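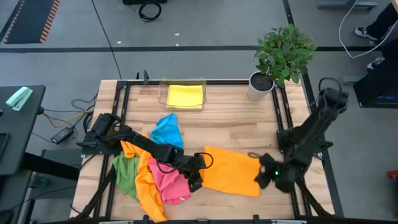
Towel sorting on the two-arm table at Skallthorpe.

Posting our bench rules again, we have new people starting in October.

1/ Feet stay off the mat and away from the rails while the arms are powered. If you need to reach in, call it out and wait for an answer.

2/ Cables on the floor get checked before every run. Joonas Kinnunen found 2 worn ones last month — both replaced.

3/ Stop after 30 minutes and look over the grippers. Write it in the log even if there is nothing to report.

Dalva Andrade keeps the log. Ask her for access.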